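Makness Pulp Bowl, Large, Beige
Disposable tableware > Bowls > Paper pulp 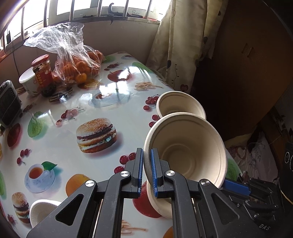
Product details

The Makness large bowl is a molded paper-pulp bowl for salads, noodles, rice dishes and anything else that needs some room. It has a wide mouth, a groove below the rim and a ring at the base. The beige color is the natural shade of the pulp. No dye or bleach is added, so the shade can vary a little from one carton to the next.

Specifications

Material: paper pulp
Color: beige
Width at rim: 228 mm
Packed: 28 per sleeve, 4 sleeves per carton
Lid: sold separately (see Makness Flat Lid, Large)
Printing: not available on this model

Use

Suitable for hot and cold food. The bowl can go in the microwave for reheating, up to 4 minutes at medium power. Do not use it in an oven or under a grill. Soup and other liquids can be served in it but should not be left standing overnight – the base will soften.

The groove is there for the lid. Press down on one side first, then work your way around. If you are stacking filled bowls for delivery, go no more than two high.

Storage

Keep sleeves closed and off the floor in a dry room. Bowls that have picked up moisture in storage may stick together in the stack. Twist them apart gently and don't pull on the rim.

Disposal

Scrape out leftovers before composting. Rules for food-soiled pulp differ by town, so check with your local collection service. Bowls with heavy grease should go in the trash if your service does not take them.

Ordering

Sold by the sleeve or by the carton. Orders of 8 cartons or more ship on a pallet from our Drolton warehouse. The smaller Makness bowls ship from the same place and can go on the same pallet. The Juhl range is stocked elsewhere and is sent separately.

Sleeve quantities change in September, when the Tokar labels are phased out. Product and price stay the same.

For samples or standing orders, contact Ingegerd Tveit in trade sales.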